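Washing-up and Crockery: Your Questions
Kenbridge Hall, Florkmont Lane

These are the questions hirers ask most often about the kitchen. If yours isn't covered, ring Lutfa Liyanage in the office on extension 198 or leave a note in the kitchen book.

What crockery comes with the hall?

Dinner plates, side plates, soup bowls, cups and saucers, and a mixed lot of serving bowls and dishes. The plain white dinner service is by Visser and lives in the tall cupboard next to the fridge. The patterned pieces were given to us over the years and don't all match. They are on the open shelves and you're welcome to use them.

Is it included in the hire charge?

Yes, if you have booked the kitchen. If you have only booked the main room, you can use the cups and saucers on the tea trolley but not the rest.

Is there a dishwasher?

Yes, a Wovell under-counter machine. It takes plates, cups and saucers, cutlery and glasses. The instructions are taped inside the door of the cupboard above it. A cycle is short, but the machine needs time to heat up first, so switch it on before you start clearing tables.

Which things must be washed by hand?

Anything with a printed pattern, anything with a gold line, the large serving bowls and the wooden boards. The fruit and flower designs on the older pieces fade in the machine. We lost the pattern on a whole set of side plates that way and would like to keep what is left.

How should I wash the large bowls?

Tip out whatever is left first. Scrape food into the brown caddy and pour liquids down the sink through the strainer. Tea leaves, coffee grounds and the gritty bits from sauces should go in the caddy too, as the waste pipe is narrow and blocks easily. Then wash the bowls one at a time in hot water with a soft sponge. Please don't use the green scouring pads on them.

Where do I put things while they drain?

Spread a cloth on the tiled worktop and stand the crockery on that. There is no fixed draining rack on that side of the kitchen, and wet china slides about on bare tiles. Clean cloths are in the second drawer down. Shallow dishes drain best tilted on their side, and cups can stand in a row at the back out of the way.

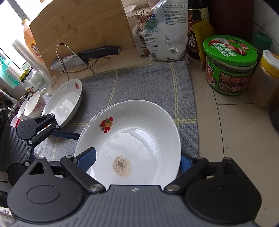 Don't leave things on the cloth overnight. Another group may be in first thing, and they'll need the worktop clear. Dry everything, put it away and hang the cloth over the rail by the back door.

Can I stack the bowls?

Yes, once they are clean and dry. Put the same size together and no more than 5 in a pile. If you stack them wet they stick, and trying to pull them apart is how most of the rims get chipped. Look inside the top one before it goes in the cupboard. A bowl that has been standing about on the worktop sometimes collects drips, and nobody wants to find those at the next supper.

Two bowls have stuck together. What should I do?

Stand the lower one in warm water and put cold water in the upper one. Leave them for a few minutes and then twist gently. Don't tap them on the edge of the worktop or push a knife between them. If they still won't move, leave them beside the sink with a note.

How do I get tea and coffee stains out?

Make a paste of bicarbonate of soda and a little water, rub it on with a damp cloth and rinse. There is a tub of bicarb under the sink. For cups with a brown ring that won't shift, fill them with hot water and a spoonful of the same and leave them while you do the rest. Please don't use bleach on any of the crockery.

I've broken something. Do I have to pay for it?

Not for the odd cup or plate. Wrap the pieces in newspaper, put them in the general waste and write what it was in the kitchen book so that we can keep the numbers right. If a lot gets broken at once, we take the cost from your deposit.

What about chipped pieces?

Take them out of use straight away, even if the chip is small. There's a crate marked CHIPPED on the floor of the store cupboard. Some go to the Saturday craft group for mosaics and the others are thrown away.

Do you supply tea towels and washing-up liquid?

Washing-up liquid, sponges and dishwasher tablets, yes. Tea towels, no. We used to, but they went home with people and didn't come back. Bring at least four for a sit-down meal. The cloths in the second drawer are for the worktop only.

Can I bring my own crockery?

Yes. Mark it on the underside with a sticker or a dab of nail varnish so it doesn't end up on our shelves. Anything left behind is kept until the end of the following month and then goes to the charity shop.

How clean does the kitchen have to be when I leave?

Crockery washed, dried and away. Worktops and hob wiped, sinks emptied, strainer cleaned, floor swept. Take the food caddy out to the brown bin by the gate. You don't need to mop unless something has been spilt.

When do I have to be out of the kitchen?

By the end of your booked time, with the washing-up done. Most groups using the full dinner service need an hour for it, so allow for that when you book. You can add extra time by ringing the office beforehand.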